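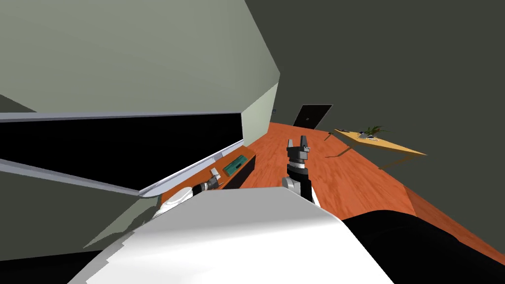 July, entry 55

Worktop oil trial, second batch. Perkix on boards A to D, the Ansari blend on E to H. All eight sanded to 150 grit, wiped down with white spirit and left overnight before the first coat.

Perkix goes on thin and needs working in along the grain. Ansari is thicker and drags if the shop is cold. Used 560 ml altogether, more than I'd allowed for. End grain on C drank most of it.

Second coat at 4 pm. Board F still tacky at the corner nearest the door, so left that one alone. Rag marks on G, my fault, will cut back with a grey pad and redo.

Water ring test: cold glass, then a hot mug, same spot on each board. A and B clean. D has a faint white ring which may go with another coat. Ansari boards not tested yet.

Verna Abernathy wants the results before she orders for the Clemomport kitchens. Told her not until the third coat has cured. Urkness invoice is 1832, check whether that includes the tins we sent back.

Oily rags are in the water bucket outside. New lid needed for it.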